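4.2 Unplanned contact near the table rim

Of the 487 simulated trials in the Warkby set, 21 were stopped by the force limit before the gripper had reached its target. In six of these the fingers were pointing straight down near the far rim of the table, as in Figure 2. The planner had treated the tabletop as a perfect circle, while the simulator used a faceted mesh for collision checks. Close to the rim the two models disagreed on where the surface ended, and the arm was allowed to descend at full speed into a region the planner considered free.

The fault was first reported by Borkowska during a review of the Skitamari logs. It had not been caught earlier as the safety monitor recorded only the stop itself and discarded the joint positions that led to it. The monitor now keeps the full trajectory, and the planner reads the same mesh as the simulator. Trials with objects near the rim were repeated under the new settings. Results are given in Section 4.3.
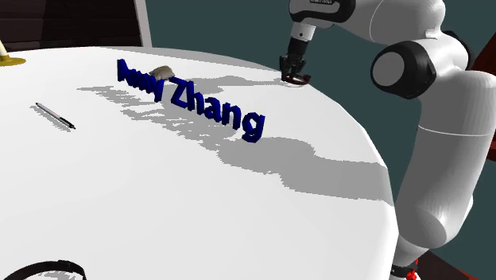

Source: Wiesława Borkowska, Sikisen simulation archive.
Figure 2. Simulated arm with the gripper lowered near the far rim of the round table. Raised blue lettering and a pen are on the tabletop.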